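Plirberg group publishes rules for home robots that handle laundry

November 2021

A working group in Plirberg has published a set of good practice rules for two-armed robots that pick up, sort and fold clothes in private homes. The document has 40 pages and can be downloaded free of charge from the website of Cultis, the test center which led the work.

The rules contain 51 points. Most of them are for the companies and laboratories that build or program such machines, but a short section is written for the people who live in the home. The group says that existing safety documents were made mainly for factories, where the floor is flat, the light is constant and the workers have training. A living room is a different place, and clothes are a difficult material because they change shape each time they are touched.

The first part deals with the fingers of the gripper. Narrow fingers are good for taking one layer of cloth, but they can also press hard on a small area. The rules ask that the closing force is measured at the tip and at the middle of the finger, and that both values are written in the user manual. After 1,000 closing movements the measurement must be repeated. If a finger is changed for another type, the old values are no longer valid.

The second part is about surfaces. Many teams test only on a hard table, and the group considers this not enough. Each folding or picking task should also be tried on a soft surface such as a bed, a bench or a sofa, where the fingertips can sink into the cover and pull it together with the garment.

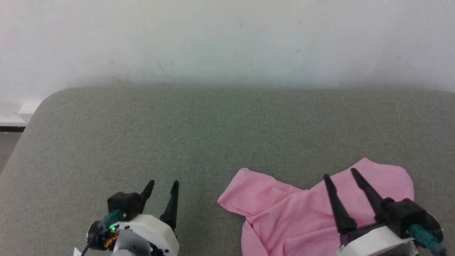

For soft furniture the rules ask for a slower approach in the last 15 millimeters before contact. The robot should also stop when the pulling force rises faster than expected, as this is often a sign that it holds more than the garment. An arm that has no task at the moment must stay open and still, and it must not be used as a support for the other arm.

A third part covers cables and connectors near the wrist. They should be fixed so that a sleeve or a strap cannot catch on them in any position of the arm. The group had a long discussion about covers. Phí, a small maker of grippers, wanted closed covers on all models. Fonard, which runs trials in rented apartments, argued that covers make the daily inspection harder. The final text allows both solutions – but an open design needs a visual check before every session, and the check must be recorded.

The section for residents is only two pages long. It says that pockets should be emptied first, that pets and small children stay out of the room during work, and that everybody in the home must know where the stop button is.

The rules are voluntary and they do not replace national law. Cultis will accept comments in writing until the end of January. A revised version will then be prepared, with a new chapter on wet laundry, which was left out of this edition because the members could not agree on a test method.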